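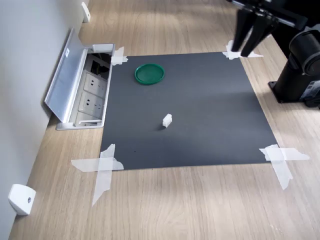 Forum > Feasts, Fasts & Church Year > Folk customs

The Trerach loaf walk - how old is it really?

14 replies | 3 shares

quarterdays
I picked up the leaflet for the Trerach loaf walk and I have a problem with nearly every line of it. For anyone who hasn't been: on the evening before Ascension Day people walk from the church down to the spring with a flat green loaf (parsley and sorrel in the dough), somebody says a prayer, the loaf gets broken, and everyone walks back up the hill and complains about their knees. Nice evening. I've gone most years and I'll go again.

But the leaflet says on page 2 that the walk is "a survival of pagan spring worship nearly 2000 years old" and then, one paragraph down, that it was "founded in 607 by the first missionaries to the valley." Pick one. I would also like to know where either of them comes from, and the leaflet doesn't give a single source.

Has anyone here looked into it?

sorrelandrye
I don't see why it can't be both. The usual pattern is that there was a pagan rite at the spring, the missionaries came along and saw they couldn't stamp it out, so they put a prayer on top and moved it to a church date. That happened all over the place. Springs were sacred long before there was a church in the valley.

quarterdays
That is what everyone says about every spring. I'm asking what we have for this one. "It happened elsewhere" doesn't get you a loaf in Trerach.

And the date is a worry for your version. The eve of Ascension moves with Easter. If there was an old spring festival with a fixed day, why would it end up on a day that slides around by weeks?

ninthbell
The date is the one part of this that makes sense to me, if you drop the pagan business. The three days before Ascension are the Rogation Days. Processions, prayers for the crops, walking the parish boundary. The rogation processions started in Gaul in the fifth century and spread from there, and they were a normal part of church life for a very long time after. A walk on the last of those three days with a stop at a spring that sits on the boundary line is just what you'd expect from a leftover bit of rogation. Bread and beer at the stopping points was common too.

So I'd say medieval, plain Christian, nothing hidden under it.

quarterdays
Much more likely than the leaflet, agreed. But "what you'd expect" is still doing a lot of work there. Do you have anything that puts a procession at that spring before, say, the railroad?

ninthbell
No. I have a parish boundary and a date in the church year.

oldcope
The 837 charter mentions the spring. I'm surprised it isn't in the leaflet.

quarterdays
Have you read it? I have, in the printed translation at the Dalen library. It's a land grant. It lists the edges of an estate: from the thorn to the ford, from the ford to "the cold well," from the cold well along the ditch. No walk, no loaf, no prayer. It isn't even certain the cold well is our spring, and there's another one behind the quarry that fits the line of the ditch better if you ask me.

oldcope
Well, I think it fits ours. The quarry spring dries up every August and you wouldn't use it as a boundary mark.

quarterdays
It dries up now, with a quarry next to it. But fine, say it's ours. All you've shown is that there was a spring in 837 and it was cold.

sorrelandrye
You're asking for paperwork from people who didn't write anything down. Farmers don't keep minutes. If you only believe in what got written you end up thinking that ordinary people did nothing for a thousand years. My grandmother walked it and so did hers, and they all said it was ancient.

quarterdays
I have no quarrel with your grandmother. Two lifetimes gets you to the nineteenth century, and I'm happy to believe it was going on then. People in every place say that the thing their grandparents did is ancient. It can feel ancient after forty years. There's a carol service in my own town that everyone calls "traditional" and I remember the first one.

Also parishes did write things down. Bread costs money. If the church was handing out loaves every year I'd expect a line for it in the accounts, same as candles and bell ropes.

hemlock_lane
Lurker here, from Levora, the next valley over. We had a loaf walk as well, up to the last war, and the local paper ran a piece on ours once. I typed out the part that matters from my aunt's scrapbook. The year has been cut off the clipping but by the ads on the back I'd put it between the wars.
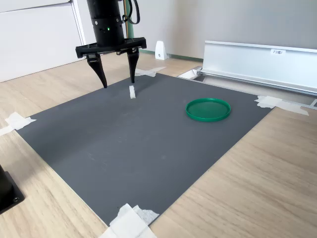
LEVORA, June - The loaf walk was held again this year in fair weather, the company leaving the church porch at six in the evening and reaching the well within the hour. The older residents will recall that the walk was begun in this parish in imitation of our neighbors at Trerach, where it had been got up by the schoolmaster and the rector of the day as a sober amusement for the children, the Ascension fair having fallen into bad repute. The loaf was the gift of the mill. The green color, which visitors never fail to remark upon, was first given with spinach water, herbs being thought too strong for the little ones. After the prayer the loaf was divided and the hymn sung, and the company returned before dark.

hemlock_lane
That's all there is on the walk. The rest of the column is about a drain.

ninthbell
Oh, that's good. That's very good. "Got up by the schoolmaster and the rector." I withdraw about half of my rogation theory.

quarterdays
Thank you for typing that out! It's the first thing anyone has shown me that has a real claim in it. I want to be as hard on this as I was on the leaflet, though. It's a newspaper in a rival valley, writing decades after the event, going by what "older residents will recall." A Levora paper might enjoy saying that the Trerach walk was invented to keep kids away from a rowdy fair. So I wouldn't hang everything on it.

What I do like is the spinach. You don't make that up to score a point.

sorrelandrye
"Got up" could mean revived. Rectors in those days were always reviving things. The walk lapses for a generation, a new man arrives with an interest in old customs, asks the old folks what they used to do, and starts it up again. The paper only remembers the second start.

quarterdays
Could be. But then a revival needs something to revive and we're back to having nothing for the time before it. You can always put one more lost version behind the oldest one we can see. I don't know how anybody would ever show that to be wrong, and that bothers me.

ninthbell
To be fair to sorrelandrye, revivals of that sort did happen, and rogation processions are a good case. Plenty of parishes let them drop and picked them up again later. So a rector choosing the eve of Ascension may well have known exactly what he was doing with the date. That can be true even if no one in Trerach had walked to the spring before him.

oldcope
Where does the 607 come from, then? It's painted on the board in the church porch. Somebody didn't pull it out of the air.

quarterdays
I asked about that at the church. The board was repainted when the porch was done and was copied from an older board, and nobody I spoke to knows what that one was copied from. The date is supposed to be the founding of the church, not of the walk. The leaflet just ran the two together. As for the church being founded in 607, the oldest stonework is Norman and there's no mention of a church in that charter of yours, which has every thorn bush in it.

oldcope
A wooden church wouldn't leave stonework.

quarterdays
No, it wouldn't. It wouldn't leave a painted board either.

brackenfoot
Coming in from the cooking side, because I've made the loaf. The recipe that gets passed around in Trerach uses baking soda. You can't have that recipe before the nineteenth century. There's a yeast version from Brilatwood that people call "the old one" but I've never seen a copy of it that wasn't typed.

sorrelandrye
Recipes change. They used what they had. A new raising agent doesn't prove it's a new loaf.

brackenfoot
Agreed, I'm not saying it proves anything. Only that if someone tells you it's the original recipe, it isn't. The leaflet says "unchanged," by the way.

quarterdays
I'd missed "unchanged." Adding it to the list.

hemlock_lane
Would the parish accounts for Trerach still exist? Ours went to the record office at Dalen with the registers.

quarterdays
They do, or some of them. There's a gap of several decades in the middle, naturally right where I'd want to look. I've booked a seat and will go through what there is for bread, ale, loaves, Ascension, rogation and anything to do with the well. If there's a payment for loaves back in the sixteen hundreds I'll come back and say so, and sorrelandrye can be as loud about it as she likes.

sorrelandrye
I will be. And if you find nothing it still won't mean there was nothing.

quarterdays
It'll mean the leaflet shouldn't say there was.

ninthbell
Check the vestry minutes too if they'll let you have both. Fairs that got out of hand tended to end up in there - if the schoolmaster story is true there ought to be some grumbling about it. And look under "perambulation," they may not have used the word rogation at all.

quarterdays
Good call, hadn't thought of perambulation. Seat's at ten in the morning, pencils only.

Back to top | Contact the moderators | Posts are copyright their authors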